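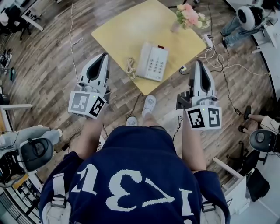
Chapter 3
Friction: The Force Underfoot

Try walking across a frozen pond in smooth-soled shoes and you will learn more about friction in ten seconds than most books can teach you in an hour. Your feet slide out, your arms fly up, and every step becomes a small adventure. Now think about your walk to class this morning. You probably took hundreds of steps without giving one of them a thought. Something was holding you up the whole way, and it deserves a chapter of its own!

In Chapter 2 we pushed carts along tracks that we pretended were perfectly smooth. That was a useful trick, and it let us see Newton's laws without any clutter. But a perfectly smooth world would be a terrible place to live. You couldn't tie a knot or strike a match. A nail would slip right back out of the board. Cars would spin their wheels and go nowhere, and once they did get moving they would have no way to stop.

Friction is the force that acts between two surfaces in contact and works against their sliding past each other. It comes in two main kinds. Static friction acts when the surfaces are not sliding. Kinetic friction acts when they are. You can feel the difference with a heavy bookcase. You lean on it, and it stays put. You lean harder, and it still stays put, with static friction growing to match your push. Then all at once it lets go, and you find that keeping it moving takes less effort than getting it started. (Mind your toes.)

Walking depends on the static kind, and this surprises a lot of students. Your shoe isn't sliding along the floor, even though you are moving. Each time you take a step, your foot pushes backward on the ground, and the ground pushes you forward. For that brief moment the sole is at rest against the floor. If the sole slips, kinetic friction takes over, and you may be headed for a bruise.

How much grip do you get? That depends on the two materials and on how hard they are pressed together. Suppose a crate from the Harnanik Freight Company presses down on a level warehouse floor with a force of 1,000 newtons, and it takes a sideways push of 303 newtons to get it started. Divide the second number by the first and you have the coefficient of static friction, 0.303. Add more weight to the crate and the push you need goes up, while the coefficient stays the same. We'll put that simple ratio to work in almost every problem in this chapter.

By the end of the chapter you should be able to draw friction correctly on a force diagram, find a coefficient from measurements, and work out the steepest ramp a box can rest on before it slides. Section 3.4 takes us to the hill streets of Hatbridge, where the trams carry sand for rainy mornings.

Before You Read

Find a hardcover book, a coin and an eraser. Lay the coin and the eraser side by side on the cover, then slowly lift one edge of the book. Write down which one slides first and estimate the angle of the cover when it does. Now turn the coin over and try again. Keep your notes, as you'll need them for Problem 26.

3.1 What Makes Surfaces Grip

Run a fingertip over a windowpane and it feels as smooth as anything can be. Under a powerful microscope, though, even polished glass has tiny hills and valleys. When two solid surfaces meet, they touch mostly at the tops of those hills, so the true area of contact is far smaller than it looks. Press the surfaces together harder and the high spots flatten a little, more of them meet, and the grip increases.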